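Sorting Day

Thursday, ten to seven, and Rebecca Bianchini was on her third coffee and hadn't written a word.

The review was due at noon. Plavow two-arm tidying kit, trial period, does it earn its money, eight hundred words please and try to be funny. Her editor always asked for funny.

"It's doing the thing again," said Phong.

"Which thing."

"The thinking."

She looked. Both arms stopped dead over the brown paper. Little green lights on. Then the right one went down, slow, like a heron, and came up with nothing.

"Put nothing," Phong said. "I mean write it down. Attempt 122, nothing."

Phong Bạch had come with the kit. That was the deal Plavow offered, the hardware and a month of a person, and if you wanted the person longer it was extra. He'd driven it all down from Etthorpe in a van with no heater. He ate crisps over the manual. He called the software Tạ, after his gran's side of the family, which he wasn't supposed to have let slip, and he said please to it under his breath when he thought she was typing.

She liked him. That was going to be a problem for the review.

Because the kit was slow. It was slow and it was dear and it needed a fussy man standing next to it. She had written that down on day one and then crossed it out. Then written it again. Her notes were a mess, teh whole second page had coffee on it.

"What happens if I say it's rubbish?" she said.

"Then you say it's rubbish."

"To you, I mean."

He shrugged. Moved the little teddy an inch to the left, moved it back. "They've sold 245. They wanted more by December. I'd go back to fixing lifts, probably. I was all right at lifts."

Half seven. Eight. She wrote an opening about her mother's kitchen drawer and deleted it. Wrote one about her ex. Deleted that quicker. Out in the corridor somebody's phone kept ringing and ringing.

"Go on then," she said. "One more. Not for the score. Just show me it on a good day."

He typed something. Stood back with his arms folded, then unfolded them, then didn't know where to put them. 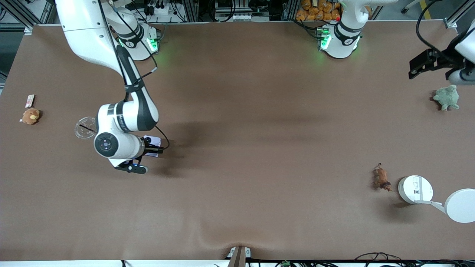 She found she was holding her breath, which was stupid, it was a machine picking up tat. Her dog Maltiser could do it faster and would of eaten half.

"Come on," Phong said, to the table. "Please."

She started typing without looking at the keys. It is slow, she put. It is dearer than it ought to be. You will need to be patient with it and you will need a Phong, and the company should stop charging extra for him.

"What are you writing?"

"Nothing. Watch your robot."

Four hundred words by nine. Not funny, any of them. She rang her editor and asked for till two.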